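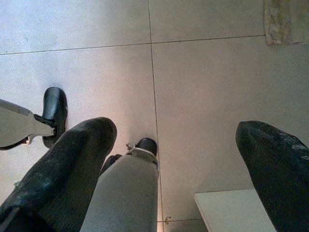 Quiénes somos (y por qué abrimos la puerta dos veces al año)

¡Hola! Soy Cempaka Rahman y llevo Ikik junto con Ruby-Lee Rutherford desde que las dos dejamos un trabajo estupendo en una fábrica de piezas para ascensores. Nuestras madres todavía nos lo recuerdan en las comidas. Somos un taller-escuela de robótica doméstica: enseñamos a manejar brazos y pinzas en casas normales, con sus armarios, sus mesas plegables y sus cajones que se atascan.

Empezamos en un local prestado de la calle Santoso, con 2 brazos de segunda mano y una cafetera que perdía agua. Ahora damos clase a 48 alumnos por curso, entre gente de formación profesional, jubiladas curiosas y algún que otro fontanero que vino a arreglar el lavabo y se quedó al módulo de programación. Los grupos son pequeños porque Ruby-Lee no soporta repetir las cosas a gritos, y yo tampoco.

Lo que más nos gusta, con diferencia, son las jornadas de puertas abiertas. Hacemos dos: una en primavera y otra en agosto (la de agosto es más tranquila, y si te agobia la gente te la recomiendo mucho). No hay escenario ni micrófono. Te cuelas en una estancia pequeña, te sientas donde puedes y preguntas lo que te dé la gana. 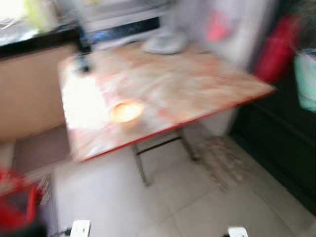 La visita dura 40 minutos, aunque siempre se alarga. Primero contamos cómo se prepara una sesión y qué le pedimos a la máquina; después viene la demostración y al final dejamos que pruebe quien quiera, de cinco en cinco como mucho. Los niños suelen hacerlo mejor que los padres — lo siento, papás. El material de Stullness, que es el cuaderno de ejercicios que escribimos nosotras, se puede hojear allí mismo y llevarse a casa firmado por Ruby-Lee si la pillas de buen humor. 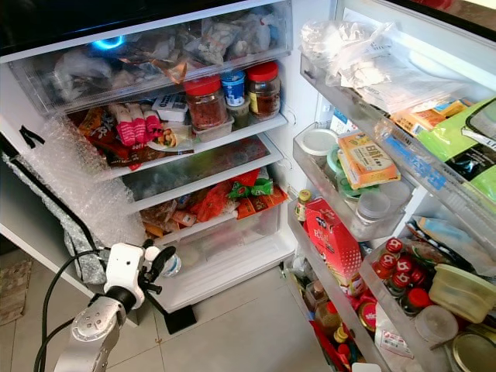
Trabajar en una cocina fue idea mía, y me costó convencer a Ruby-Lee, que quería seguir con cubos de colores sobre una mesa. Yo le decía que una pinza que solo ha cogido cubos no sabe nada de la vida. Mira una puerta de nevera cualquiera: botellitas de tapón rojo apretadas unas contra otras, una caja roja de cartón al lado, bolsas de plástico arriba. ¿Por dónde metes los dedos ahí? Pues de eso hablamos en clase semanas enteras. Y cuando un alumno nos dice que en su casa la nevera está peor, le ponemos deberes.

También vamos a centros. El instituto Itmont nos invita todos los cursos, y de allí han salido varias de las personas que hoy dan los talleres de iniciación. Si tu centro quiere organizar una visita, escríbenos con tiempo y cuéntanos la edad del grupo, si alguien necesita un acceso sin escalones y si preferís mañana o tarde. Contesta Ruby-Lee los correos cortos y yo los largos, así que tú eliges.

Para la jornada de agosto abriremos la lista en cuanto tengamos cerrados los turnos. La entrada es gratuita, pero hay que apuntarse. ¡Y ven con calzado cómodo, que sillas hay pocas!

Cempaka
Página actualizada el 27 de mayo de 2024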